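3.2 The bed as a work surface

I went into this thinking that folding happened on tables, or at least that people wished it did. Most of the household manuals I grew up with say so. But of the 14 households who kept diaries for us in Oltutcombe, 13 did nearly all of their folding and sorting on a bed, and when I asked about it they looked at me as if I'd asked why they ate off plates. So this section is about beds, and about one bed in particular, with its flowery beige bedspread and a bright pink penguin blanket over the top.

What interested me first was the layering. A bed that's being worked on is hardly ever bare. There's a cover that stays put, then often a second thing laid over it, and only then the clothes (one diary calls the second layer "the tablecloth", which I loved).

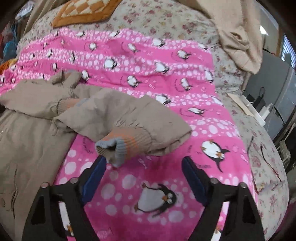 Fadi Mansour and I argued for weeks over what to call that second layer. He wanted "buffer textile" and I wanted "top blanket", and I won, mostly by typing faster. We coded a top blanket wherever the diary mentioned a cover that was put on or left on for the job, and we left out anything the writer was planning to fold in the same sitting. That last rule caused no end of trouble! Blankets get promoted and demoted all the time. One diary has the same throw as a work surface on one page and as laundry on the next, and we ended up letting it count as both.

Then there's the matter of edges. Large pieces don't sit politely in the middle of a bed, they wander over each other, and a good deal of what people wrote about was simply working out which edge belonged to what. Bindings and trims came up far more than I'd expected. People look for a trim, get hold of it and go from there.

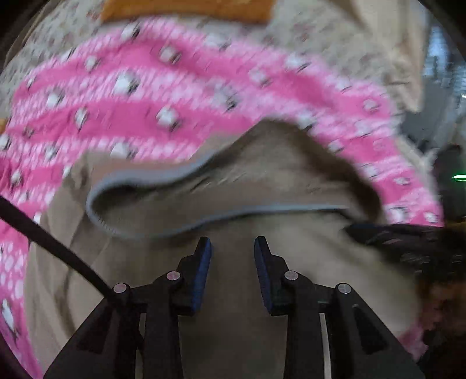 Photo: Mireille Salameh

Padded jackets were the awkward customers. Shirts and towels have a fold that everyone in a household more or less agrees on, but jackets don't, and the diaries are full of little disputes about them. Sleeves in or sleeves out? Hood under or over? Several writers gave up on folding altogether and wrote "put down" or "left on bed", and I think we should take those phrases seriously as a stage of the work. A jacket that's been put down has had a decision postponed on it. Harpreet Penner, reading our first draft, pointed out that the beige ones seemed to lie about longest, but I've been through the diaries again and I can't make that stand up.

Cuffs deserve a mention too. A ribbed cuff looks very like the top of a sock when the rest is buried in a heap, and more than one diary records a hopeful tug at the wrong thing.

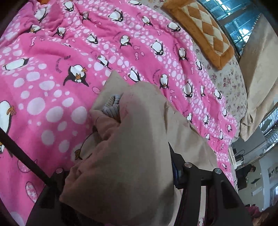 Domestic Textiles Group, Department of Home and Material Culture, Urkgate

Of the 481 diary entries we coded, 358 mention a bed by name, and we read every one of those twice. I'd half expected patterned covers to get complaints, small things being hard to spot on them, and there were a few grumbles of that sort. Far more often people were fond of them. Where the top blanket had animals or writing on it, diarists tended to name it after whatever was printed there, so that "do the jackets on the penguins" becomes a perfectly sensible instruction in that house.

Figure 3. Printed fleece blanket spread over a bed, with cartoon penguins, polka dots and curved lines of lettering.
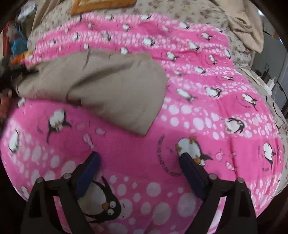
3.3 Where things go afterwards

Getting clothes off the bed turned out to be a separate job, often done by someone else and quite often after tea. Nour Jaber coded these entries and I checked them.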